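Week 6 notes - Costing a two-arm cell
Instructor: Senyo Kpodo. Bring these to lab, Kwadwo Abubakari has spare copies.

Where we left off: Velthorpe wants a quote for a small bench cell for their Stindville site. Budget locked in April. You write the equipment plan.

Start from the task, then the hardware. Most bad quotes start from a catalog.

What goes on the list
Arms. Two, matched pair. One spare joint between them if the vendor sells joints seperately (Rukstead does, Annan only swaps the whole arm).
Grippers. Price these apart from the arms, always. Fingers wear, so put finger sets under consumables.
Table. Flat, plain, light surface. Shadows from the arms are going to fall on it whatever you buy, so leave money for lighting.
Cables, mounts, power. Students forget this line every year. 500 minimum.
Test objects. Cheap. Paper cups, markers, a box of each. Still gets a line.

Reach and spacing
Measure before you order the table. Both grippers need to get to the middle, and each needs room to open next to an object without hitting the other. Sketch it to scale. Marker and cup layout is our standard check - marker by the left gripper, cup between the two. 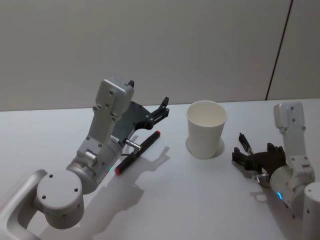

Worked numbers (Rukstead option)
Gripper pair, with first set of fingers: 1,773
Cables, mounts, power: 500
Finger sets, year one: 40 each, buy 2
Subtotal without arms or table: 2,353
Arms go on a separate line because Velthorpe treats them as capital. Don't mix capital and consumables, their purchasing office will send it back.

Lead times
Ask for them in writing. Table first, arms second, grippers can come last but not by much. If the arms show up before the table is bolted down they sit in boxes and the warranty clock may allready be running. Check the terms.

For next time
One page, Annan option, same layout as above. State what you left out and why. Shipping goes in, tax does not.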